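Nitow Bench Cell – Tabletop Picking and Basket Packing
Updated December | By the Jedport product desk

The Nitow is a single-arm packing cell for small goods that go out in baskets, trays or shallow boxes. It works at table height, at a walking distance from the people who feed it, and it is meant for shops that pack mixed orders in short runs.

What it does

The arm takes items from the table one at a time and sets them in the container. A small camera at the wrist looks down past the fingers, so the cell works from what is on the table at that moment. Items do not need to sit in a fixture. They do need some space between them, and the operator is responsible for that.

What changes for the crew

Packing by hand at a bench means the same reach all shift. With the cell running, that reach goes to the arm and the person moves to setup, checking and finishing. At our Daneslow site the packing crew stayed the same size after the changeover. Two jobs were rewritten. One person now stages goods and swaps baskets, and the other checks contents, adds the paper slip and closes the order.

Some things got harder. The stager has to keep up with the cell, and in the first weeks people felt rushed. We now set the pace from the bench – the operator presses a pedal when the next basket is ready, and the arm waits until then. Breakable items and anything tied with ribbon are still packed by hand.

Daneslow packed 1,437 baskets in its first month with the cell and 2,906 in the month after. Part of that rise was seasonal.

Training

Operators need one shift with a trainer, normally on a Monday, and a second shift running their own orders. No programming is involved. Stopping the arm, clearing a dropped item and restarting are covered before anything else.

The work area

The table is white, with plain pale panels behind and beside it. Keep the panels bare. Notes and order sheets belong on the operator's side.

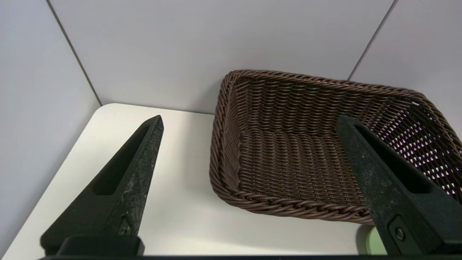 Woven basket on the cell table, gripper fingers open.

Fingers and wear

The standard fingers are matte black and slotted along their length. Scuffs on the faces are normal. Replace a finger if it is cracked, bent or loose at the bolt. Spare sets ship in pairs, and changing them takes a hand tool and a few minutes with the power off.

Ordering

Part 200 covers the arm, fingers, table and panels. The Ranasinghe pedal unit is ordered separately. Ask for a site visit before ordering if your bench space is shared with a walkway.

Contact Jedport Sales | © Jedport | Back to top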